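Police seek information after break-in at Tastmont storage facility

TASTMONT - Police are asking for the public's help in identifying two people who broke into a storage facility on the east side of Tastmont early Monday and forced open 13 rental units.

Officers were called to the Fesness Road facility at 4 a.m., after an alarm was triggered at the rear gate. When they arrived, the gate chain had been cut and the doors of several units were standing open. The building was searched with the help of a police dog, but no one was found inside.

No injuries were reported. The facility has no overnight staff, and the office was locked at the time.

According to a statement from the Tastmont Police Department, the suspects entered through the gate on foot and left in a dark pickup truck with a covered bed. The truck was last seen heading north on Fesness Road toward the county line. Investigators have not released a license plate number. 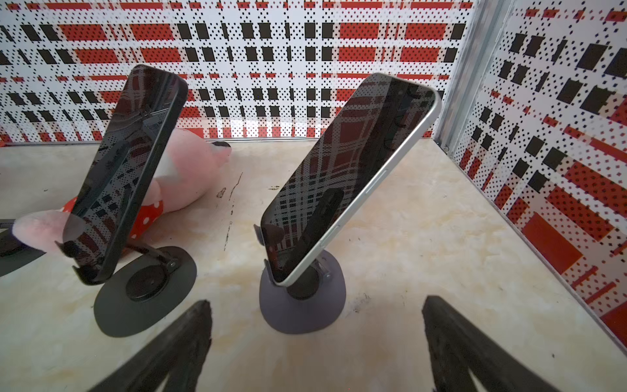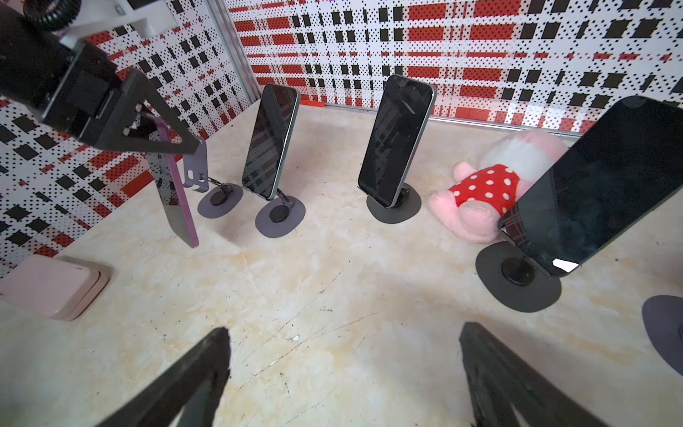
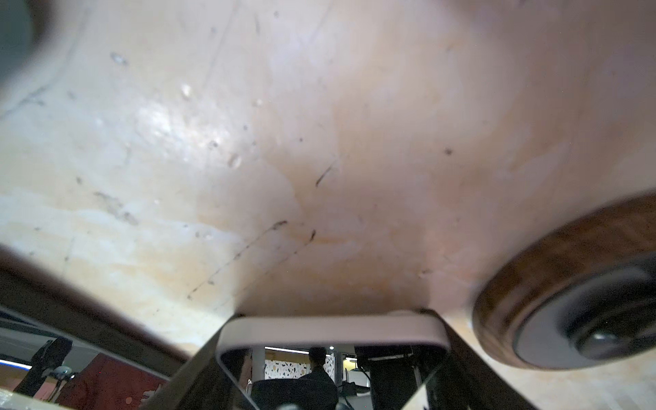
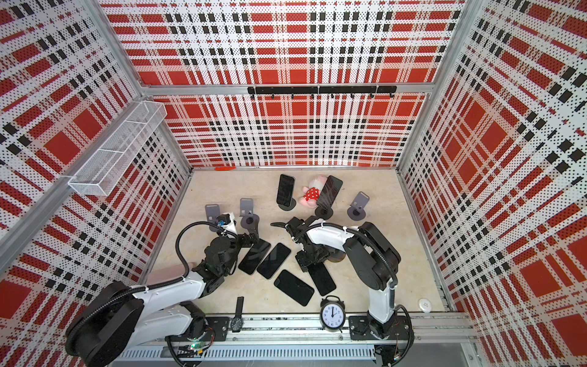

Detectives spent most of the day contacting tenants to establish what is missing. Hand tools, a generator and a set of truck tires have been reported stolen so far. A Terex light tower stored in the outer yard was damaged but not taken. The department said a full list of stolen property would not be available until every tenant has been reached.

Renters who have not yet heard from police are asked to call the department's property crimes desk before visiting their units. The north corridor of the building remains closed while evidence is collected. Tenants in other parts of the facility may enter during regular office hours and must show identification at the front desk.

The break-in is the second at a storage business in the city since spring. In the earlier case, locks were cut on 2 units at a property near the rail yard, and no arrest was made. Police said it is too early to determine whether the two incidents are connected.

The operator of the Fesness Road facility said in a written statement that it is cooperating with investigators and has turned over security video from the gate and the main corridor. Damaged locks will be replaced at no cost to tenants, the statement said, and the rear gate will be guarded overnight until repairs are finished.

A reward of $500 is being offered for information leading to an arrest. Residents and businesses along Fesness Road are asked to check their outdoor cameras for activity between 3 a.m. and 5 a.m. on Monday. Tips may be given by phone or in person at the department's front counter, and callers may remain anonymous.

The investigation is continuing.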